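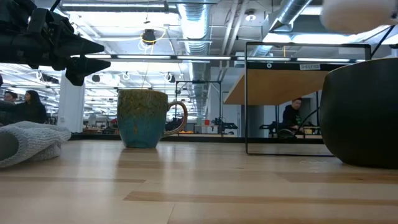
The Kettle Money

The year they closed the Gutwood depot I took a job washing up after machines.

It was advertised as evaluation assistant. The firm was called Casmont and it wanted someone who had kept a house or worked in a kitchen, and who didn't mind repetition. I had done both for most of my life. The woman who interviewed me asked how I would know whether a mug was clean. I said I'd run my thumb round the inside of the rim. She wrote that down, and I got a letter a few days later.

The work went like this. I set a table. I went and stood behind the line. One of the engineers started the run and the arm did what it could, and then I went back in and gave it a mark. After that I put everything back how it had been and we did it again. A run was one chore: put the mug on the shelf, wipe up a spill, fold a cloth, empty a bowl into another bowl. There were 248 chores on the list when I started. They had come from a survey of what people said they did in a week, and I could tell nobody over fifty had answered it. Descaling the kettle wasn't there. Neither was turning a mattress.

I marked out of 20. The engineers only cared whether it passed, but Casmont had promised the people paying for it a number, and I was the number.

In my first month the arm put a mug on a shelf nine times and I gave it full marks once. The other times it set the mug so near the front that I wouldn't have walked away from it. One of the younger engineers asked what was wrong with that, the mug was on the shelf, the chore said on the shelf. I said leave it there, then, and shut the door hard. He didn't want to. After that they added a line to the instructions about distance from the edge.

A lot of it was like that. I would take marks off and they would ask me why, and I'd have to stop and think, having never had to say it before. Why do you wipe towards yourself? So you don't push it off the back. Why did you pick that cup up first? It was the one in the way. They typed it all in.

I had a sister in Ocampo Road then, two bus stops from the building, and I used to go to her for my tea on the late shift. Her hands were going. She could manage a cup if it was half full. She asked me every time whether it could make a bed yet, and every time I told her no. She asked if it could do buttons. I said I hadn't seen it do buttons. She said what was it for, then, and I said it was quite good with spoons.

She wasn't being funny about it. She had 900 pounds put by, which she called the kettle money, and she wanted to know whether to hang on to it. She had seen a thing in the paper about a machine called the Nistora that would be in the shops before long, and she thought 900 might do for a deposit. I said I would tell her when.

By September the arm could clear a table. It was slow. You could have cleared it, washed up and sat down again in the time it took. But I watched it do a whole run of mugs and bowls one afternoon and I found I had stopped getting ready to step in. I marked them all and added them up on the bus. The cloths were still bad. It would get hold of a corner and lift, and the rest would hang down, and it would stay there holding it like someone who has come into a room and forgotten what for. I gave it two for picking up the cloth.

The Casmont people were pleased and there was cake. One of them asked me, with his mouth full, whether I would have it in my own house. I said I'd have it for the mugs. He asked about my mother's china, if I had any. I said I did, and no.

I told my sister that night. I said it could clear a table but it couldn't do a cloth, it couldn't do buttons, and somebody still had to lay everything out for it beforehand and stand there. I said I didn't know how long. Her engineer, as she called all of them, might have said a year. I had been hearing a year since I started.

She thought about it while I did the dishes. Then she asked what they paid me an hour, and I told her, and she got a pencil and worked it out on the back of an envelope. It took her a while to hold the pencil.

She said it came to more than 100 mornings if I only did the one hour. Beds, buttons and the top shelf. She said I needn't bother with the mugs.

I told her I wasn't taking her money. She said they were taking theirs, weren't they. I dried the last plate and said I could start at eight.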